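Ticket 2142
Product: Odera command station, Dredis detection boards
Layout: Brasbridge interurban, HO scale, permanent home layout
Subject: Cars stop dead at the street crossing in Wornis, detection shows whole block occupied all night
Status: Closed

Original report

I model a freelance interurban line running from Brasbridge out to Wornis, mostly street running at the Wornis end with a small carbarn behind the depot. The cars are powered from the rails. The overhead wire is up but is not connected to anything.

Two problems, which may or may not be the same problem.

First, any car going into Wornis stops on the crossing where our line goes over the steam road at grade. It does not slow down or stutter, it stops as if the throttle had been turned off. If I nudge it an inch it goes again at the same speed it had before. Coming out of Wornis it usually gets across without trouble. The old wooden coaches with both trucks wired do it as much as the short Birney-type cars, so I don't think it is a pickup problem on one car.

Second, the Dredis board reports block 7 (depot and crossing) as occupied when there is nothing on it. It starts in the evening. In the morning it is clear. I have cleaned the rail and looked for stray screws or bits of wire across the gaps and found none.

The Odera station is on the firmware it shipped with. The bus is heavy twisted pair under the layout with drops to every piece of rail. The crossing is a commercial one, insulated, with the street built up around it in plaster. I can't get under the rail from above without breaking the street.

Support, first reply

Thank you for the clear write-up. Please do the following and post the results here. Leave everything else on the layout as it is while you test.

Turn off the Odera station, unplug the Dredis board from the bus, and connect the block 7 feed straight to the bus. Run one car across the crossing in both directions several times.

Put a meter on the rails on each side of the crossing with the power on and no car present. Write down the voltage on both sides.

Tell us if the crossing has its own drops or takes its power through the rail joiners.

Tell us what else is on the block 7 feed. Lights, switch motors, signals, anything at all.

Reply

With the Dredis board out of the circuit the car still stops on the crossing going in. So that part is not the board.

Voltage is the same on both sides of the crossing. On the crossing itself I get full voltage on the line going to Wornis for the first part and then nothing on the short rails in the middle.

The crossing has drops, one pair for each route. I put them in before the plaster went down. The steam road through there is a dummy, it is only long enough to hold a couple of boxcars for scenery, but I wired it anyway in case I ever extended it.

On the block 7 feed there should be only track. The depot lights are on their own supply. I will check that again from underneath tonight as I did the wiring in that area a long time ago and my diagram for it is not good.

Support, second reply

The dead rails in the middle would explain the stopping. On a crossing of this type the short center rails are normally fed by jumpers under the ties. If one jumper has let go, a car with a short wheelbase will sit on the dead part. A longer car should bridge it, so it is odd that your coaches stop as well. Are the two trucks on the coaches wired together on both sides, or does each truck pick up from one rail only?

For the occupancy problem, please watch the board at the time the block goes from clear to occupied and note what was switched on in the room just before it. The board will report occupied at a fairly small draw. If something is leaking across the block, even a little, it will show.
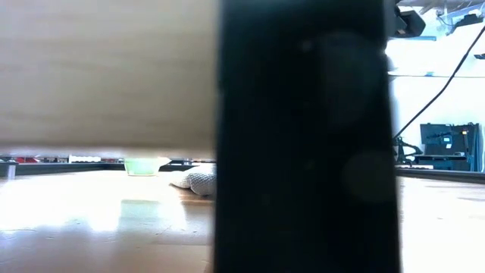
Reply

On the coaches, you are right and I had it wrong. One truck picks up from the right rail and the other from the left. I had been thinking of them as all-wheel pickup, but they are old brass and were never changed. So when either truck is on the dead part the car loses one side completely.

That also explains why going out is better than going in. The coaches always run the same way around, there is a loop at the Brasbridge end, and the trolley pole end leads. The dead center rail is on the side that the lead truck uses going in. Going out over the other track they cross on the second set of center rails, and those are live.

The Birneys stop for the ordinary reason, they are short.

I found the jumper. I cut a small access hole from below with a hole saw, well clear of the ties, and could see the end of the wire hanging down. The solder joint had let go at the rail. I have not fixed it yet. I wanted to ask first if it is safe to solder up there with the plaster on top, as the ties are plastic.

Evening update on block 7. It went occupied a few minutes after eight o'clock. The only thing I had switched on was the street lighting in Wornis. I turned it off and the block stayed occupied for a moment and then cleared. I did it again with the same result. The street lights are on a separate supply, so I don't see how.

Support, third reply

Please do not solder directly under the center rail with the street in place. The ties will soften and the flangeway will close up. A better way is to solder a short piece of thin wire to the jumper end that is still attached to the live rail, then bring it to a spot on the web of the dead rail as far as you can get from the ties, with a clean hot iron and a quick touch. If you can clamp something metal to the rail next to the joint it will draw off the heat. If there is not enough room, leave it and feed the center rail from above through a small hole drilled next to the rail, which you can patch with street material later.

On the lights: a separate supply does not help if the two circuits share a return somewhere. Disconnect both wires of the street lighting from its supply. Set the meter to resistance and check each of them against each rail of block 7. There should be no reading on any of them.

Reply

One lighting wire reads straight through to the left rail of block 7. The other reads nothing to either.

I traced it. When I extended the street lights past the depot I ran out of the gray wire and used black. The bus return in that area is also black. At the terminal strip behind the depot I landed the lighting return on the bus return. It has been that way since I put the extension in last October. The reason it never showed before is that the Dredis board is new. Until this year I had no detection at that end of the line and a shared return did nothing I would ever notice.

I also found that the old crossing signal is tied in at the same strip. It is a pair of bulbs on a resistor, and I measured 200 milliamps with it lit. I had thought it was on the depot supply.

Support, fourth reply

That is more than enough to trip the board. Move the lighting return and the signal return to the lighting supply, with nothing from either one on the bus. After that, leave the threshold on the Dredis board at the factory setting. If you have raised it to try to hide the problem, please put it back, or you may lose detection on cars that are standing with the motor off.

It would also be worth putting a tag on every black wire at that strip while you have it open. There may be others.

Reply

Returns moved. The threshold was up two notches and is back where it started. Block 7 stayed clear all evening with every light in Wornis on, and shows occupied when a car comes in past the gap, as it should.

There was one more black wire at the strip that did not belong, going to a switch motor I took out years ago. It was not connected to anything at the far end. I cut it back anyway.

For the crossing I went in from above in the end. There was no room for the iron from below with the hole I had cut and I did not want to cut a bigger one. I drilled next to the rail on the side away from the depot platform, dropped a thin wire through, and made the joint with the rail clamped on both sides. The ties held. The patch in the pavement is a slightly different gray from the rest. I may weather it or I may leave it, the town had worse patches than that in the period I model.

Both coaches and all the Birneys now go through in each direction at slow speed. I ran them for most of an afternoon. The line car still hesitates a bit on the crossing but it has dirty wheels and has always been a poor runner.

One question before this is closed. If I put wiper pickups on the other side of the coach trucks, will the Dredis board need any change?

Support, fifth reply

No change on the board. Wipers on the insulated wheels will not add any draw that it would notice. Check that the new wipers do not touch the truck frame on brass cars, as the frame is live on the other side and the Odera station will shut down on a short. Test each car on a separate piece of track with the meter before you put it on the layout.

Closing this ticket. If block 7 shows occupied again with nothing on it, reply here and it will reopen under the same number.

Reply

Understood. One coach done and tested, no short. Will do the second when more phosphor bronze wire comes in.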